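Ticket 466 — Holetti washer leaves towels stiff
Opened by: Kimie Nishimura
Status: closed

Towels come out stiff after a normal load. Same detergent as before (Bemix). Tried an extra rinse, no change.
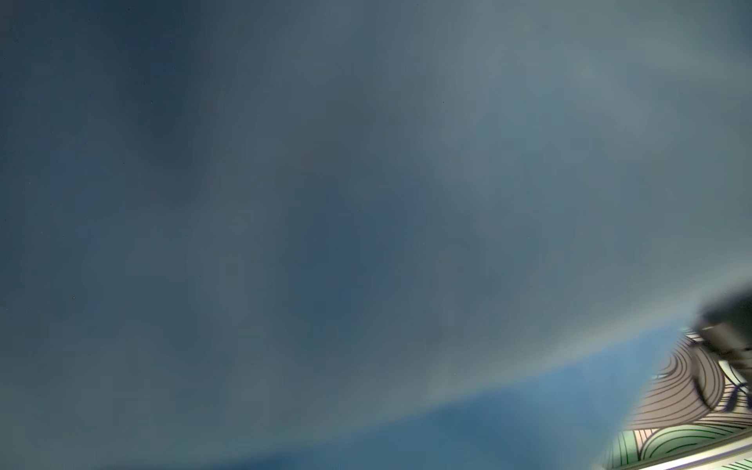
Reply from Rok Matić: cut the detergent by half and run one empty cycle at 90 before the next load. Take the drawer out and rinse it under the tap.

Drawer had a thick layer of old powder at the back. Cleaned it, ran the empty cycle, then washed six towels. Softer now — closing.

Comments

Todor Dumitrescu: Same problem here, half dose fixed it.

Nikola Trajkovski: Does this go for liquid too?

We use cookies to remember your settings. OK

Contact | © 2021 Cerno Help Desk | Back to top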